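Spending other people's money, slowly

I have spent most of the spring writing a budget for two robot arms, and I would like to report that it's finished. It isn't. It has a title page, though, and the title page is very good.

The background, for anyone who skipped the last post (fair enough, it was long): our packing room at Stuswood wants help putting small food orders into trays. Cans, cakes, the odd cookie. Work that people do well for an hour and then do badly until lunch. Somebody upstairs saw a video, and in January the question came down to me in the form of a single line: "How much for one of these?"

One of what, I asked. The answer was "the arms." I opened a spreadsheet.

I got three quotes. Wostent sent a glossy one with the arms, the controllers and a service plan priced as a bundle, so that you couldn't tell which part was expensive. Tullano sent a plain one where every cable had its own line. Lozano sent a brochure, then another copy of the brochure, then a quote for the wrong country. I liked Tullano's best. I've come to trust any company that will admit to charging me for a cable.

My first surprise was how little of the total is arm. You picture the arm as the purchase and everything else as trimmings, like a car and its floor mats. Then come the mounts, the grippers, spare fingers for the grippers, the fencing, the electrician, training, and a line called "integration" that is large and has no description. I asked two suppliers what integration meant. One said it depended on my needs. The other asked whether I had budgeted for it.

So before asking for real money I asked for a little pretend robot. A simulation license for 90 days costs less than the electrician, and you can knock things over in it without filling in the form. I made my case on a single page, and it was approved so fast that I suspect it was never read.

I had somebody build us a table. It has the sort of clutter our people deal with, more or less: a big gray cooker on one side, a pink tray, a mat with a soda can on its side and a frosted cupcake. It does not look like our packing room, which has a drain in the floor and a calendar from a tire shop, but it asks the right sort of questions.
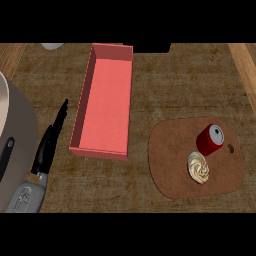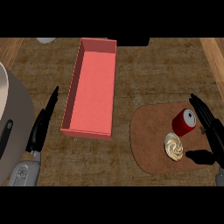

Reading time: 5 minutes

I've now spent more time looking at that cupcake than at any cupcake I've eaten. It earned its place in the budget, too. A can is a can – you can squeeze it a bit, and it has the decency to be the same shape all the way along. Frosting is another matter. If the gripper has to come in from the side, you need room at the side, and the can is lying right next door. That conversation turned into a line for softer finger pads, one set per gripper and one set spare, which I'd have left out completely if I had budgeted from the brochure.

The second change was the second arm. I had it down as optional, in the column where I put things I expect to lose. But the cooker is at one end, the cake is at the other and the tray is in between, and once I'd looked at that layout for a while I started measuring our own bench. One arm would be reaching across the whole thing all day. You can buy a longer one, of course. Wostent would love to sell me a longer one. Two of the ordinary size came out cheaper than I expected, and if one is down for service the other can at least do half a job, which is also our current arrangement with the vans.

The third change was the table itself. I had written "table (existing)" with a cost of zero and felt clever about it. Our existing table wobbles. It has wobbled for 10 years and there's a folded box lid under one leg. An arm bolted to a wobbly table is an expensive way of finding out how wobbly it is. New table, with feet that adjust. I priced it and then priced it again with the bolts.

Here's where the budget stands, for those who like this kind of thing. Two arms, Tullano. Two grippers, plus the soft pads. One table. Electrician, two visits, since there is no such thing as one visit. Training for 5 people, so that we aren't stuck when somebody goes on vacation. Contingency at 20 percent, which I expect to be talked down to 10, which is the number I wanted in the first place. Please don't forward this post upstairs.

What I haven't got a number for is trays. We use three sizes, all of them bought at different times from different places, and some have warped. A person doesn't care. I have a feeling the arms will care a great deal, and that I'll end up replacing every tray in the building out of a budget that has the word "robot" on the front. I put in a line that says "trays, misc." and left the cell yellow.

The meeting is in June. Lozano has just sent the brochure again.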